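Notes from the Plolville bench, updated November

# Teaching a five-fingered hand by remote control

Teleoperation is the most fun you can have with a robot hand, and I say that having spent whole evenings doing it when I should have been cooking. You put on a glove, you move your fingers, the hand moves its fingers, and every time you finish a task you have one more recording for the robot to learn from. No code for each movement, no typing in joint angles. You show it, over and over, until there is enough to train on.

This page covers going from a hand that is bolted on and powered up to a first set of 100 good recordings. If your hand doesn't yet answer to the glove at all, do the wiring page first and come back.

## What I'm using

- A hand with a thumb and four fingers, and a small camera at the wrist
- The Lornudent glove, left or right to match your hand
- Shehu, which takes the glove readings and turns them into finger commands
- Janard, for recording, replaying and throwing away the bad ones
- A foot pedal (any USB one that can pretend to be a key press)

Get the pedal. I went without one for my first week and kept reaching for the keyboard with a gloved hand, which put a lovely little wave at the end of every single recording. The robot learned the wave beautifully.

## Step 1: Calibrate the glove

Put the glove on and wear it for a few minutes before you calibrate. The fabric settles and the sensors shift a tiny bit as it does.

Open Shehu and choose **New hand profile**. It asks for three poses:

1. Flat hand, fingers together
2. Loose fist, thumb outside
3. Thumb to each fingertip in turn, slowly

Hold the first two for as long as the bar takes to fill. Don't squeeze the fist hard. If you do, the robot will read your normal grip as half closed and you'll be clenching your own hand all evening to get it to shut.

When that's done, wiggle one finger at a time and watch the robot. The one that moves should be the one you moved (I have had the third and fourth swapped more than once, always after unplugging things in a hurry). There's a swap button under **Finger order**.

## Step 2: Set the speed low

Shehu has a follow speed slider that goes up to 100. Start at 11. Really! It feels like moving through treacle and you will want to turn it up straight away, but a slow hand forces you to make slow, clear movements, and those are far easier to learn from. You can creep it up once your first batch plays back cleanly.

Set the arm speed separately, and keep it lower than the fingers.

## Step 3: Get used to hovering

Before you record anything, spend some time just flying the hand over the floor. Lower it until the fingertips are a little above the carpet, hold it there, move it sideways, bring it back. Curl and uncurl the fingers while the arm stays still, then do it the other way round.

It's a strange skill to pick up. Your own hand wants to tip forward as the fingers close, and on the robot that drives the fingertips down into whatever is under them. Watch the wrist view while you practise, so you learn where the fingers sit in it when the palm is level.
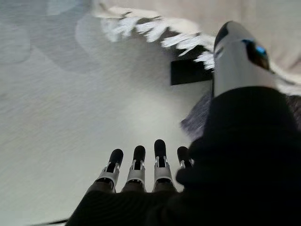 Keep going until you can cross the whole working area and stop where you meant to. My test is to pick a mark, look at it only on the screen, and bring the index fingertip over it. When I can do that a few times in a row without peeking round at the real thing, I start recording.

Soft floors are a good place to learn. Carpet and blankets forgive a clumsy landing, and you'll have plenty of those. They do have two drawbacks: fingertips can catch on loops and fringes, and a pale floor under flat light gives the camera very little to judge distance by. If you're struggling with height, add a lamp off to one side so that the fingers throw a shadow.

## Step 4: Choose a small task

Pick something you could explain in one short sentence. Mine usually start with "move to the thing and close the fingers". Leave folding, stacking and anything with a lid for later.

Decide three things before the first take, and write them on a bit of paper next to you:

- Where the hand starts
- What counts as finished
- What you'll change between takes

That last one matters more than it looks. If the object is always in the same spot, the robot learns the spot and ignores the object. I shift it a hand's width or so each time and turn it a bit every few goes.

Cables are a lovely second task, by the way. They're thin, they change shape when you touch them, and they make you think hard about which part you're going for. Choose one that's unplugged at both ends, and go for a raised bit or a loop before you try a length lying flat.

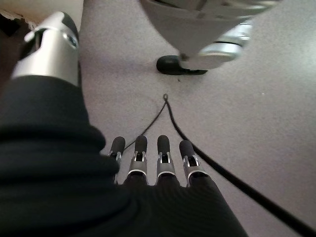 *Hand over the carpet, with the cable and its loop in front of the fingers.*

## Step 5: Record

In Janard, make a new set and give it a name you'll understand in a month. Then for each take:

1. Bring the hand to the start pose and hold still for a breath.
2. Press the pedal.
3. Do the task in one go, at an even pace.
4. Hold still again at the end.
5. Press the pedal.

The two still moments give Janard something clean to trim to. If you fumble a grip but recover, keep the take. Recoveries are gold! A robot that has only ever seen perfect grabs has no idea what to do after a bad one. If you fumble and have to use your other hand to sort things out, bin it.

Look up from the screen between takes. Wrist cameras see a narrow patch, and it's easy to miss a cable creeping towards the hand or the rug starting to ruck up.

I do batches of twenty and then stop for a drink. Tired takes are sloppy takes, and you can see it plainly when you play them back.

## Step 6: Play back and prune

Run each take in **Replay** with the arm switched off first, so you're only watching the pictures and the finger traces. I throw out anything with:

- a long pause in the middle where I was thinking
- a finger trace that jumps (glove slipped, recalibrate)
- the hand starting somewhere other than the start pose

Then replay a handful on the real arm, with the object back where it was. They won't all work, as small differences in placement add up, but most should get close. If none of them do, check whether the arm base has shifted. Mine had slid on the carpet once and I lost an afternoon to it.

## How many is enough?

For one simple grab with one object, 100 clean takes has been enough to get something that works more often than it fails. My cable set is up to 1466 and still growing, partly because cables are hard and partly because I enjoy it too much.

## Common snags

**The thumb lags behind the fingers.** Redo pose three, slower. Most people rush the little finger.

**Fingers twitch when you're holding still.** Raise the smoothing in Shehu one notch at a time. Too much and the grip goes mushy.

**The knit cover bunches at the knuckles.** Smooth it back towards the wrist between batches with the power to the fingers off. Check it isn't pinched in a joint.

**Janard says "camera late".** Something else is using the same USB hub. Move the camera to its own port.

Training on the finished set is on the next page. Save a copy of your glove profile before you go there, as the Shehu updater has a habit of wiping it.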